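The Dromavthorpe Prize

Aicha Fahmy had lived in Dromavthorpe for seven years before she was asked to judge anything, and when the letter came it was for the Best Front Garden, Under 64 Square Metres, which she took as a promotion.

"You'll want to be careful," said her neighbour Voß, reading it over the wall without being invited to. "The last judge moved to Kevum."

"For the weather?"

"Kevum hasn't got any weather."

There were two entrants. There had been more once, but the rules had grown stricter every summer until most of the village found itself disqualified by a hedge. What remained was Mrs Vetmont at number 55, who had won every year since the prize began, and Voß himself, who had entered that morning in biro.

"You can't talk to me about it," said Aicha.

"I'm not talking about it. I'm saying my dahlias are out."

She went to see Mrs Vetmont first. The garden at 55 was immaculate. The lawn looked as though it had been ironed, and along the path stood a double row of tulips, red and upright, every one the same height as its neighbour. Aicha knew very little about gardening. She did know that it was July.

"They're late this year," said Mrs Vetmont.

"They're very good."

"It's the soil. Tea?"

Aicha had tea. She had a slice of something with caraway in it as well, and then another slice, during which Mrs Vetmont spoke warmly of the previous judge and what a pity it was about his drains. On the way out Aicha bent to smell the nearest tulip. It smelled of the cupboard under the stairs.

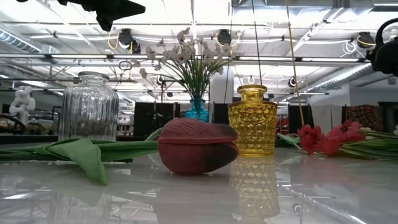

She slept badly. The rule book ran to several pages and covered gnomes (one), gravel (none visible from the road) and bunting (by application), but it did not say that the flowers had to be alive. It said they had to be "maintained to a high standard throughout the season". Nothing in Dromavthorpe was maintained to a higher standard than Mrs Vetmont's tulips. She dusted them on Thursdays, or so Voß claimed, though he also claimed to have been a diver.

His dahlias, on the other hand, were beyond question alive. So was everything on them. There were slugs in there the size of spectacle cases, and at the back a bath, which he said was a water feature.

"Has it got water in it?"

"It's had water in it."

Aicha wrote her decision three times at the kitchen table and burned two of them in the sink, which set off the alarm and brought Voß to the door in a dressing gown to ask who had won.

The certificate went up in the post office window the next morning, dated 22/07/2019 and signed in her best hand. First prize, Mrs Vetmont. Highly commended, Mr Voß, for effort. Under "Judge's remarks" she had written: "A display I do not expect to see fade."

Mrs Vetmont read it through twice and looked at Aicha for rather a long time. Then she said it was very nicely put, and that there would be more caraway cake if she cared to call.

Voß didn't speak to her until September, when he leaned over the wall to mention that the tulips were still out.

"It's the soil," said Aicha, and went in to look up the price of houses in Kevum.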